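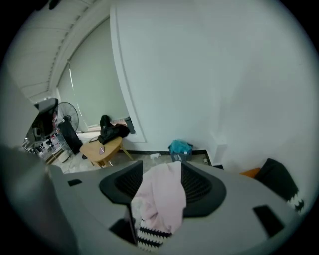 What a Gripper Costs Before It Folds Anything

When Mwanaisha Lukumay was asked to prepare the equipment budget for Bakilana, she received a sheet with one line already filled in. The line said "robot", and next to it was a price. The rest of the sheet was empty.

Bakilana is a small firm that receives returned clothes from online shops, checks them, folds them and sends them back to stock. Most of the work is done by hand at tables. The owners wanted to know if a robot arm could take over a part of the folding, and they gave Lukumay the spring and summer to find out what it would cost. She had bought sewing machines and label printers before, but never a robot.

"I thought I will compare three offers and choose the middle one," she told me in her office, where the offers are kept in a green folder. "For the printers it worked very well."

The first thing she learned was that the arm is the easy part to price. Arms have catalogues, and the sellers answer the phone. The offer from Prilico came the same afternoon, with a delivery time and a list of spare parts. But an arm that arrives from the factory does not know what a sleeve is. Somebody must show it, many times, with many kinds of cloth, and this work was not in any catalogue that she could find.

For this reason her plan begins with hand tools. A hand-held gripper has the same kind of fingers that the robot will have, and a camera that looks at them while a person does the job. The person picks up the cloth, moves it and puts it down, and the recordings are used later to teach the arm. Tekham, which sells such tools to laboratories and small workshops, offered her a set for 1,438 pounds. It included the fingers, the mount, the charger and a carrying case. It did not include the computer for storing the recordings, the memory cards or the software licence, and these were written in small letters on the second page.

Lukumay has drawn a circle around the second page in red pen. She says that if she could give one piece of advice to a person in her position, it would be to read the last page of an offer first.

Cloth is difficult, and she is open about this. A box has the same shape each time you lift it. A knitted top does not. One part lies smooth and the next part is crumpled, and the hem may be much thicker than the body. Fingers that hold a towel without any problem can slide on a thin lining, or they can pull a thread out of a knitted edge. During the trial period she asked the staff to write down every garment that was damaged, and she put the cost of these garments in the budget under its own heading. The owners were surprised to see it. She kept it there.

The finger pads are another cost which she had not expected. They have a ribbed surface to hold the material, and they wear down. Dust from cotton also collects in the grooves. Tekham sells the pads separately, so she asked for a price for a full year and added it to the first order. "If we wait until they are finished, we pay express delivery, and the person stands there with the tool and does nothing," she said.

The biggest line on the sheet is not for a machine at all. It is wages. Recording is slow work, and a person who records is not folding for customers at the same time. In the beginning Lukumay planned for one worker doing full days. After a short test she changed this, as the wrist becomes tired and the movements become careless towards the end of the shift. The present plan has 5 people who take turns, each of them for 3 hours at most in one day. The time for handing over the tool, cleaning it and checking the recordings is paid too, and it has its own line.

She also budgets for what she calls ordinary rooms. One of the sellers advised her to build a special corner with fixed lamps and a clean white table. She refused it, partly for the price. The arm will have to work in the same rooms as everybody else, where there are windows with blinds, a fan in the warm months, bags on the tables and bins on the floor. If all the recordings come from one perfect corner, she fears the system will be good in that corner only. The engineer from Vekanano, the company that will train the software, agreed with her. He asked only that the recordings be made at different hours, so that the light changes.

Vekanano charges by the month. This is comfortable at the start, but Lukumay does not like costs without an end, and she spent a large part of her summer on this one contract. In the signed version Bakilana may leave after 5 months and take all its recordings with it. She considers the second half of that sentence more important than the first. The recordings are the only thing in the whole project that cannot be ordered again from a shop. The arm can be replaced by another arm, but the hours of her colleagues are already spent.

There was some disagreement inside the firm. One of the owners wanted to order the arm immediately, in order to get a better price from Prilico before August. Lukumay's answer was that an arm with nothing to learn from would stand in the storeroom and its guarantee would run. In the end they paid a small deposit to hold the price, and the real decision was moved to after the first recording period. The deposit can be lost. This is also written in the budget.

I asked her what would make her say no. She opened the folder and showed me a page with the current cost of folding a simple top by hand, and under it the cost she would accept from the arm, with pads, repairs and electricity inside. The space for the third number is still blank. She will fill it in when the test results from Vekanano arrive, and until then she has asked the owners not to print the word "robot" on the company brochure.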